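## About Plestier Blocks

Plestier makes small coloured shapes for people who like to put things down, pick them up again and feel they've got somewhere. Most of our customers are under five. The rest are their grandparents, a few nursery schools and one firm of accountants that keeps reordering and won't say why.

Tanner Chisholm and Carter Arsenault started the business in Tanner's garage with 24 sets and a borrowed van. Both had worked at Billard, selling office carpet, and felt that the floor had more to offer. The garage sets sold out in July. Tanner's car has been parked on the street ever since.

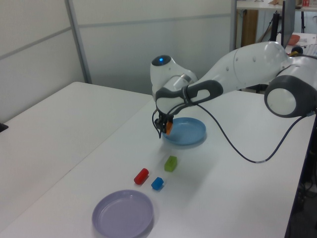
Colour takes up more of our week than we'd like to admit. Carter once held up an order for three days over a yellow that he called "smug", and it has never been let back in. A red cylinder, a lime-green cube and a blue cube beside a blue plate make a decent test of any child's patience, and of ours – the blue cube is the one that everybody wants. Cylinders roll under the sofa. We've had letters.

We're a small team over two floors of the old Tarawneh building. Packing is downstairs and arguing is upstairs, next to the kettle. The Oken range, for slightly older hands, is Carter's project and will be ready when he stops changing it.

Visitors are welcome on Monday afternoons if they ring first. Spare parts are free within reason, so do write in if you've lost a piece. Please look under the sofa before you do.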